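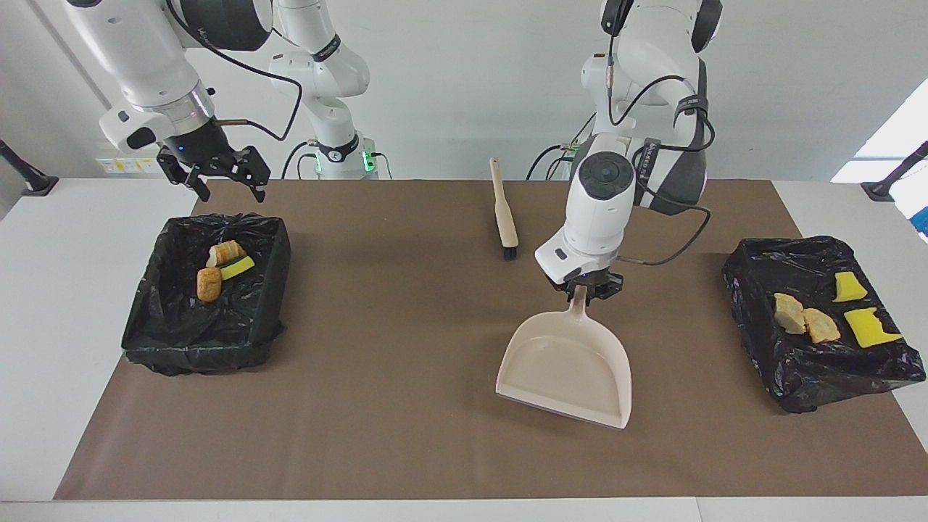
Two nights in Vernel, and a look at where the hotels are going

By Madhu Chaturvedi
4/3/19

I finally made it to Vernel! I've been writing about beach towns for long enough that people assumed I'd been, and I kept nodding along, so when the owners of the Tyagi (the long, low hotel at the south end of the bay) invited a bunch of us to their open house, I packed a bag before I'd finished reading the email.

Getting there is still a pain. You take the train to Wavham, then a bus that goes the long way over the hill, and if you miss the late one you're paying for a cab. The views from the top are gorgeous, though, and the driver slowed down at the good bend so everybody could look.

The Tyagi had 80 rooms when it opened and it still has 80 rooms, but they've been redone in two stages and the difference between the old wing and the new one is huge. Old wing: heavy curtains, carpet, a bathtub you have to climb into. New wing: tile floors, a proper walk-in shower, windows that open wide enough to let the sea air in. I slept in the new wing the first night and asked to switch for the second, just to compare. The old beds are better. I said so to Mirsad Atanasov, the general manager, and he laughed and said he hears it at checkout all the time.

Mirsad took us everywhere, including the laundry and the kitchen (so much fish, and a very serious man filleting it). He was pretty open about the numbers too. Vernel now has 1,710 hotel rooms, up from 1,234 before the coast road was widened, and most of the new ones are in mid-priced places a few streets back from the water. Summer takes care of itself. The trouble is October, when the beach bars shut and rates drop by up to half. His plan is to go after walkers and small conferences, and he's turned the old ballroom into two meeting rooms with a terrace between them. I liked the terrace a lot. The meeting rooms are meeting rooms.

On the second day I skipped the group lunch and walked along to the Grisix, a guesthouse above a bakery that a reader had told me about. Tiny, cheap, spotless, and the whole staircase smells like bread from five in the morning on. If I were paying my own way I'd stay there and spend the difference on dinner. They don't take online bookings, so you have to call, and let it ring.

Would I go back? Yes, but in the off season, with good shoes. The cliff path starts right behind the Tyagi's parking lot and I only had time for the first mile of it before I had to run for the bus.

Last updated: added the note about calling the Grisix

Comments

hillbus_fan: The good bend!! Sit on the left going out, right coming back.

Carla P.: We had the old wing last year and I agree about the beds. Breakfast was slow, though. Did they fix that?

Madhu: Carla, it was quick both mornings, but the place wasn't full.

tomw: Does the Grisix have parking?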